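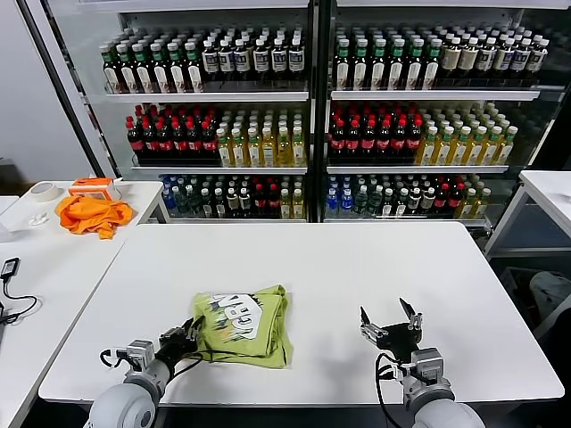

Green printed T-shirt, folded, on a white table.

Skernmont Folding Table, White
Sold by Plitis Home and Laundry
Width 80 inches. Top surface white, matte. Two people to lift.

We've sold laundry room furniture long enough to distrust most of it. The catalogs are full of folding stations, garment towers and sorting islands, and the majority are a shelf with a new name and another hundred dollars on the price. So when the Skernmont rep told us this table would "change how a household handles fabric," we asked for one on loan and told him we'd get back to him.

It's a table. It is a decent one, and we've decided to carry it, but please read the rest of this page before you order.

What you get
One top, two leg frames, a bag of bolts, one hex key and a printed sheet. The sheet is bad. Step four shows the crossbar going on upside down. Put the bar on with the holes facing you and ignore the drawing. Assembly took us most of an hour the first time, and the box says 9 minutes. We'd like to meet whoever did it in 9 minutes.

The top
Skernmont makes a lot of noise about the finish. The brochure calls it "garment neutral," a phrase we couldn't get anyone to define. We asked twice. The answer we finally got was that it won't snag and it won't transfer color. Most smooth tabletops can say the same.

What we will say for it is that it wipes down easily and the matte surface doesn't throw the overhead light back in your face. Our old glossy one did, and after an hour of matching navy socks to black socks that gets tiresome. Ballpoint ink came off with dish soap. Permanent marker left a gray ghost that's still there. Don't iron on it. The brochure hints that you can, with a towel down. The warranty says any heat mark is your problem. We'd go by the warranty.

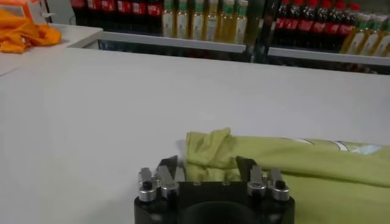 The white top, with shelving behind.

Size, and whether you need it
At 80 inches this is a wide table. It will not go in a normal laundry closet, and it probably won't go in the space you have in mind between the dryer and the door. Measure, then measure with the door open. Returns on this item are expensive because of the freight, and most of the ones we've had were a matter of fit. If you're doing laundry for two people, buy the small one or use the bed like everyone else.

It makes sense for a big family, a team that washes its own uniforms, a thrift shop back room, or anyone printing and shipping shirts from home. That last group buys more of these than anybody.

Height
Fixed. There was supposed to be an adjustable version by October. We took it off this page when the date slipped, and we won't list it again until we have stock in the building. Tall customers have put it on bed risers. We can't recommend that and we're not going to pretend it doesn't work.

Load
Rated by the maker at 95 pounds, spread evenly. We think that's low for the price. Folded shirts are light, but a full basket of wet towels set down hard at one end will make the legs complain. Keep heavy things over the frames. Don't sit on it and don't let children sit on it.

How it compares
The Clendulia is narrower, cheaper, and has a lip along the back that stops things sliding off. We like the lip. We don't like the legs, which loosen every few weeks. The Bukhari is the sturdiest of the lot and weighs accordingly. It's also speckled, so a lost button or a dropped pin is hard to find on it. If money were no object we'd still have trouble choosing between the Bukhari and this one. If money is an object, a used office table from a surplus store will do nearly everything described here, and we'd think no less of you.
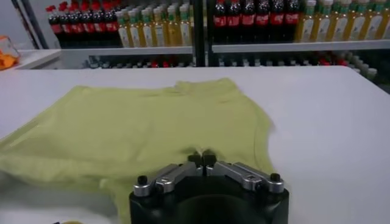 Pale yellow-green T-shirt, spread out on the table.

About the "fold guides"
Skernmont sells a set of stick-on lines to mark where sleeves and hems should go. We don't stock them. They're sized for one cut of adult shirt, and the adhesive is worse than masking tape, which you can buy anywhere and move when you feel like it. The claim that the guides cut folding time in half comes from the people selling the guides.

Care
Damp cloth, mild soap, dry it after. No bleach, no scouring pads. Tighten the bolts after the first week and again whenever it starts to wobble.

Warranty
2 years on the frame, one on the top. Stains, heat, scratches and "misuse" are excluded, and misuse isn't spelled out. Keep the receipt and take a picture of the table when it's new.

Shipping
Curbside only. The driver won't bring it inside or up steps. Check the corners of the box before you sign, and if one is crushed, write that on the slip. Without the note, the carrier will turn down your claim.

Questions about bulk orders for shops: use the contact form and pick "Tables." Replies go out in the morning.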